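Search this site
Filed under: Talks, Chamber Music
January 2020

Speaker notes: running a small string series

Slide 1. Start with the numbers. Trelbridge had 63 seats sold on opening night and 13 at the second concert. Pause there. Same hall, same price.

Slide 2. What changed was the program. We opened with the Zorudden Quartet in Haydn and followed with two new pieces few people knew. Play the short clip of the slow movement, then stop it before the repeat. 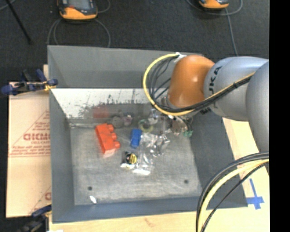
Slide 3. Rehearsal time. Two sessions in the hall, minimum. The Abreu room is fine for notes but too dry for balance. Cellos always sound bigger there.

Slide 4. Dondix tour dates. Check the February booking before saying this out loud. If it has moved, skip to fees.

Slide 5. Fees. Pay players on the night. Take questions.

2 comments
Share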